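# Running the Desix cell for visitors

These are the steps we use when a group comes to see the Desix cell work on a desktop computer. They cover the setup, the talk, the demo itself and putting things back. They assume you have already done the operator training and can jog the arm, load a program and clear a stop without help.

A full visit takes 70 minutes, and the robot moves for less than half of that. The rest is talking, walking and questions.

## What you need

- The cell, powered and homed
- A desktop tower from the Kasirham shelf, with its side panel off
- The gray printed fixture plate
- A spare memory stick, in case one gets bent
- Safety glasses for everyone who will stand inside the yellow line
- The printed sign for the door of room 2116
- The visitor sheet, one per person

Use a tower that has been through the cell before. A new model needs its positions taught first, and you don't want to be doing that with people watching. The Kasirham towers are already in the position file and have a green sticker on the foot of the rack where they are kept.

## Before the group arrives

1. Put the sign on the door and prop the door open.
2. Clear the floor between the door and the yellow line. Chairs go against the back wall.
3. Turn on the cell controller and wait for it to finish its checks. It takes a few minutes from cold.
4. Start Zakaria on the operator screen and load job 2578. That is the memory job. Do not use the older copy with the same title in the archive folder – its approach height is too low for the current plate.
5. Home the arm. Stay at the panel while it moves.
6. Run the job once at low speed with no tower on the table. Watch the path from the side as well as from the front.
7. Press each emergency stop in turn, check that the arm will not move, and reset.

If a stop button doesn't do what it should, cancel the moving part of the visit. You can still give the talk with the arm powered down.

## Setting the tower and the plate

Lay the tower on its side on the slatted table with the open side up. Push the case against the stops and check it by hand. It shouldn't rock or slide. If it rocks, look under it for a screw or a loose cable tie.

Next, set the plate to the left of the tower. The tall post goes toward the back and the low holders go toward you. The bolts drop into the table rails. Tighten them by hand first, run the touch check from the Zakaria menu, then finish with the hex key. If you tighten fully before the touch check you will probably have to loosen everything again.

Look over the inside of the case before you go on:

- No cable should lie across the memory slots. Move any that do over to the drive side.
- The clips at the ends of the slots should be open.
- Leave the processor out. The demo doesn't need one, and we have had pins damaged by curious fingers.
- The power supply stays in the case but is never plugged in.

Load the memory stick into its groove last. Hold it by the short ends. The notch has to face the way the drawing on the job sheet shows, or the arm will try to seat it backward and the force check will stop the run.

## The talk

Keep this to ten minutes. Stand at the end of the table so people can see past you. Most groups want to know three things: what the cell is for, whether it can do any computer, and what happens when it gets something wrong.

What it is for: we use it to work out how a robot can service desktop computers that come back to us used. Swapping memory is the easiest of the jobs. Cables are much harder, and the cell doesn't do them yet.

Whether it can do any computer: no. It can do the ones in the position file. Say so plainly. People take it well, and it leads into why the fixture plate matters. Parts that always start in the same place are easier to pick up.

What happens when it goes wrong: the arm measures how hard it is pushing. Over the limit, it stops and backs off. Offer to show this at the end if there is time.

School groups usually ask how strong the arm is. Give the payload from the label on the base and move on. Groups from Vender tend to ask about cycle time, and you should tell them that we run slower for visitors than we do on our own.

## The demo

1. Ask everyone to step behind the yellow line. Wait until they have.
2. Set the speed to the visitor setting. The override on the screen should be locked.
3. Say out loud that the arm is about to move.
4. Start the job and keep one hand at the stop button until it ends.
5. Talk only while the arm is traveling. When it gets down to the slot, be quiet and let people watch.
6. When the arm has parked, open the log and read out the force value for the insertion.
7. Run it a second time for the people who were standing at the back. Let them swap places first.

Tudur Mathias, who set up most of the jobs, likes to pause the arm over the rear of the case so visitors can look at the inside of the tower and the plate together. It's a good habit. Use the pause button on the screen for this, and keep people behind the line while it is paused. A paused arm can still be restarted.

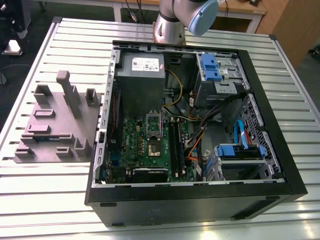
## Afterward

1. Park the arm and power down the motors before anyone comes closer.
2. Let people look at the tower from the front of the table. They can pick up the spare memory stick if they ask.
3. Return the tower to the Kasirham shelf.
4. Leave the plate bolted down if another visit is booked. Otherwise put it back in its drawer with the bolts in the bag.
5. Save the log under the group's name and close Zakaria.
6. Take the sign off the door.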